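Reading the News Critically
Notes for session 3: headlines and what sits under them
Instructor: Anjana Hettiarachchi

Bring a printed story next time, with the headline cut off and kept in an envelope. We'll swap.

Start with who writes the headline. At most papers the reporter doesn't. An editor does it late, with a fixed space to fill, and may have read only the top of the story. I've heard this offered as an excuse. I don't buy it, but you should know it.

Our first text is the Lillau bus story from June. Headline: "Riders Flee City Buses." Paragraph nine says ridership fell on one route, the 14, during the weeks the Mollah bridge was closed. The other routes held steady. Most readers never got to paragraph nine.
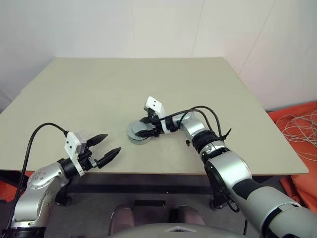
Second text, same paper: "80 Percent Back Night Curfew." Ask the usual things. 80 percent of whom? The survey had 106 replies, all from people who clicked a link on a page run by a group in favor of the curfew. The question began "Given the recent trouble downtown." I would like to meet the person who can answer no to that with a straight face.

Terms to know:
Buried qualifier - the fact that shrinks the story, placed low.
Scare quotes - quote marks that let a paper say a thing without owning it.
Question headline - "Is Your Water Safe?" Usually it is, or they'd have said so. 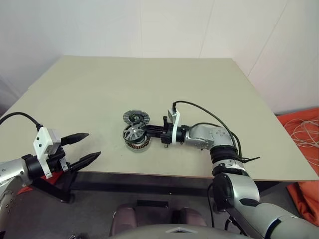
Kumudini Wanigasekara asked last week whether local papers are worse than national ones. I doubt it. They have fewer people and less time, and their mistakes are easier to check by walking down the street. Nearly 17 of you said you trust the local paper more. Fine, but tell me why, in writing.

Be just as hard on corrections. The Lillau one ran on an inside page and fixed the route number, leaving the headline alone.

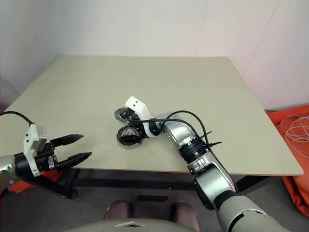 Homework: pick one story and rewrite its headline so that paragraph nine couldn't embarrass it. Keep it under ten words. Sunil and Piyumi present first.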